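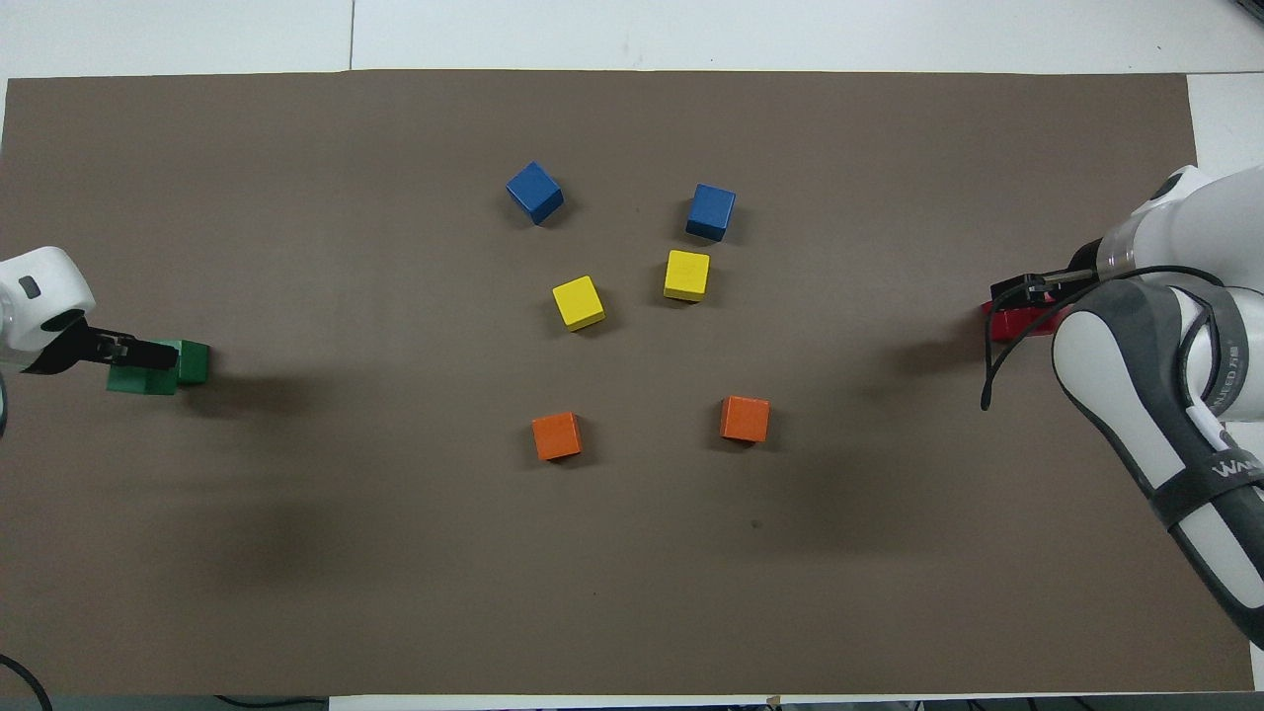 Vacant home levy, first notice - anyone paid yet?

tollgate_77
Got mine from Gernuvham council this morning. $3000. House was empty while mum was in care, we were in there every second weekend mowing and clearing. How is that vacant

Marrowbone
Did you lodge the exemption form? There's one for owners in care. Has to be in by end of March I think

tollgate_77
What form. Nothing in the envelope but the bill

perthy
Sorry but I'm for it. 33 places sitting dark in Lustia last winter and my daughter can't find a rental. If you can own two you can pay a bit

Marrowbone
@perthy she doesn't own two, read the post

perthy
I did read it. Talking about the levy generaly

kelp_n_co
They said $2000 flat when they brought it in. Now it goes by land value and the old places near the water cop the most. Neighbour in Cele pays 400 for a brand new build. Make that make sense

Marrowbone
Cele is a different council, different rate. You can't compare

kelp_n_co
Same river same road same bins

dunny_lane
Ring them, don't email. I emailed twice, zip. Rang at 8.30 and had the form in ten minutes. Ask for a hold on the due date while they look at it, otherwise intrest keeps ticking

tollgate_77
ok ringing tomorrow. Do they want a letter from the care home?

dunny_lane
Yep, with the date she moved in. And a power bill

perthy
Fair enough if she's in care, that should be exempt. Still think the levy's right

kelp_n_co
Wait till you get one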